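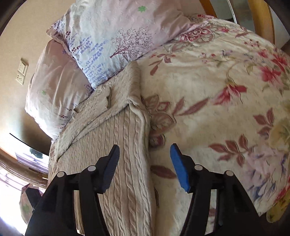
## Making the bed with a knitted throw

Take everything off the bed first, pillows included, and put it on a chair.

1. Pull the bottom sheet tight and tuck in the corners.
2. Shake out the duvet and lay it flat. If it has a floral print, check it's the right way up.
3. Fold the top edge back 15 cm.
4. Put the pillows on.
5. Hold a cable-knit throw by both short ends and fold it in half lengthways. Don't pull on the ribbing, it stretches.
6. Lay it across the foot of the bed and smooth it along the cables.

Knits that need a wash go in a net bag on the wool cycle. Dry them flat for a day, turning once.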